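The fault was logged at 4:10 in the morning as a position error on joint four, left arm, cell nine. The controller cleared it without help and the cell resumed. Under the rules at Ernham a fault that clears without help is not reported to a person, so it was Seema Vishwakarma's habit of reading the logs over breakfast that brought it to anyone's notice.

She read it twice. The error was small, well under the limit. What bothered her was the column beside it, motor current, which had gone up for a little under a second and come down again. An arm folding cloth has no reason to draw that much current. Cloth does not push back.

She took her coffee to cell nine and found it running. The left arm was lifting a corner. The right arm was waiting for the corner. She watched eleven folds and saw nothing wrong with any of them.

"It's folding," said Kálmán Kun, who had come up behind her with his coat still on.

"It's been folding all night."

"Then what are you looking at?"

She gave him the tablet. He scrolled down, then scrolled back up, and took his coat off.

The cell had been installed in May. The arms were Kasters, the force limiter was a Nuron unit on its own small board under each base, and the software that joined them was Lengyel, version after version of it. Each of the three suppliers had supplied a certificate. The certificates were in a binder in Etelka Illés's office, and each one stated that the part it covered would stop on contact. None of them covered the other two parts.

The limiter was supposed to trip at 100 newtons. Seema pulled the calibration record and found that it had passed. She pulled the trace from 4:10, converted the current to force by hand, and got a figure well over the limit. She did it again using Kaster's table in place of her own and got nearly the same one.

"Could be noise," Kálmán said.

"Noise doesn't have a shape."

The shape was a ramp, a flat top, and a drop. Something had held the arm, the arm had pressed, and then the something had let go. She went back through the logs for cell nine. There were 2658 cycles in them for the week. She wrote a short script to look for the ramp and went to a meeting while it ran.

When she came back it had found six.

They were all at night, which meant little, as the cell ran more cycles at night. They were all on the left arm. The peaks were not equal. In order of date they went up.

Etelka came down at noon. She had been plant safety officer for nine years and had one rule about meetings, which was that they took place standing, next to the machine.

"Who goes into this cell?" she asked.

"Thabiso," said Kálmán. "Resets, lost cloths, cleaning. Two or three times a shift."

"With the power off?"

"With the arms in hold. The limiter's active in hold."

Etelka looked at Seema.

"I don't know that it is," Seema said.

The stop button was on the post at the right. Etelka pressed it. The arms sagged a little onto their brakes and the fans ran down, and from the next cell there was the sound of someone else's work going on.

Thabiso Maluleke was on nights and had to be telephoned. He was not pleased to be woken and was polite about it. He said he had noticed nothing. Then he said that the left arm had been a bit slow to give, the last few times. When he reached past it for a cloth he usually put his forearm against it and it moved away. Lately he had to lean.

"How much do you lean?" Seema asked.

"I don't know. Like a heavy door."

"Did you report it?"

"It opened," he said.

She wrote that down as he had said it.

The second unit took the afternoon. Eleni Dimitrov drove over from the supplier with a load cell in a foam case and a printed procedure that she did not look at. She ran the arm against the cell at slow speed. It stopped at 97. She ran it again at working speed and it stopped at 98. She ran it twenty times, and the limiter did what the certificate said it would.

"It's a good unit," she said.

"Test it with the gripper closed on something," said Seema.

"That isn't in the procedure."

"I know."

They put a pattern cloth on the table, one of the lot that cell nine had been running all week, and set both arms back to the start of a fold.

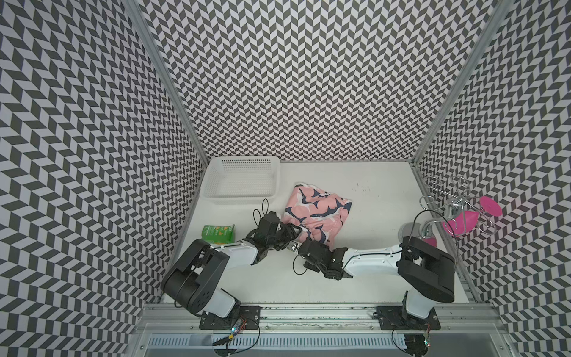
What does the force limiter do when the gripper is holding cloth?

It adds the expected pull of the cloth to its limit, so the arm is allowed to press harder before it stops.

The adjustment was a Lengyel feature. It had been put in so that a firm tug on a hem would not trip the cell, and it learned. Every time a fold went through with a higher pull than expected, the expected pull was raised to match. There was a ceiling on the learned value. Eleni found it on the fourth page of the settings, after the network options. It was set at 1000.

"Newtons?" said Kálmán.

"Grams," said Eleni. She followed the setting through to where it was read. It took her some time. "It's stored as grams. It's read as newtons."

With the gripper closed, the arm pressed on the load cell and went on pressing. The reading passed 100 and then 200, and the arm did not slow. Eleni had a hand on the stop. She let it go to 600, which was as far as the load cell was rated, and pressed the button.

The foam case had to go back with the load cell marked for inspection. Eleni filled in the label in capitals.

Etelka had the breaker for cell nine locked out and put the key in her jacket. She asked how many cells ran that version. Kálmán said all of them. She asked him to say it again with a list in front of him, so he fetched the list, and it was all of them.

They went down the line together, starting at cell one. At each post Etelka pressed the button and Kálmán hung the tag and Seema wrote the time. The hall got quieter by steps. By cell fourteen they could hear the compressor in the yard.

Thabiso came in at ten for his shift, as nobody had thought to call him a second time. He stood in the door with his lunch under his arm.

"Which one is down?" he asked.

Seema handed him a broom.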